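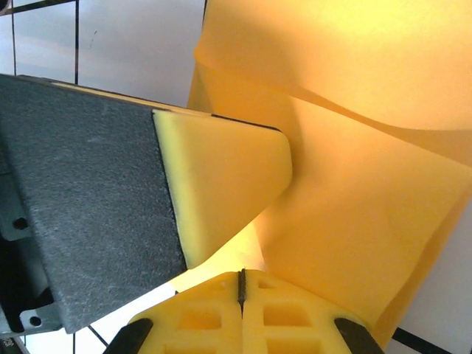
4. Recording examples with soft material

This section explains how to record examples for the Lerkura learning module when the object is a thin, flexible sheet. Please finish section 3 (homing of both arms) before you start.

4.1 Before the first recording

1. Clean the floor tiles with a dry cloth. The grid of the tiles must stay visible to all cameras.
2. Check the pad of each gripper finger. If the surface is smooth to the touch, replace it with a new pad from the Usix spare parts bag.
3. Move both arms by hand through their full reach. The cable must make a free loop at every joint and must not pull at the gripper.
4. Open the Demirtaş recorder and choose the task name. Do not make a new name for each day, or the examples will be stored in separate sets.

Note: The wrist camera has a fixed focus. When the sheet comes very near to it, the picture can be filled by one colour. Such examples are still useful and you should keep them. 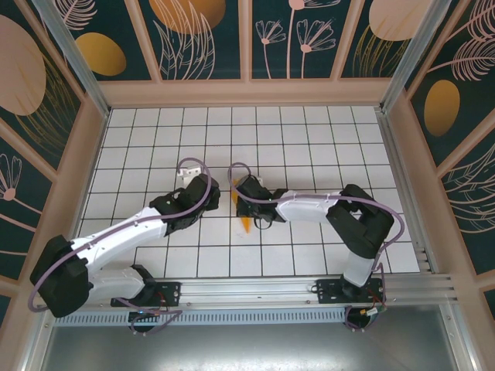
4.2 Recording one example

1. Put the sheet on the tiles between the two arms. Change its position and its folds a little each time.
2. Press Start and wait for the short tone.
3. Guide the first gripper to an edge of the sheet. Close it slowly.
4. Bring the second gripper from the opposite side. Keep the tips apart until the sheet is between them.
5. Complete the fold or the hand-over, open both grippers and go back to the rest position.
6. Press Stop. One example may last 65 seconds at most. A longer one is rejected with message 313.

If you drop the sheet, do not stop. Pick it up again and continue, then mark the example as "recovered". The module learns from these also.

CAUTION: Keep your hands outside the enclosure while the arms are powered. Use the stop button before you reach in to free a sheet.

4.3 After the session

Play back every sixth example at normal speed. Delete an example only if a camera stream is missing or the arms were not homed. Message 902 means that the disk is full; copy the set to the Altstead server and confirm the copy before you erase anything.

Switch off the arms first and the recorder last.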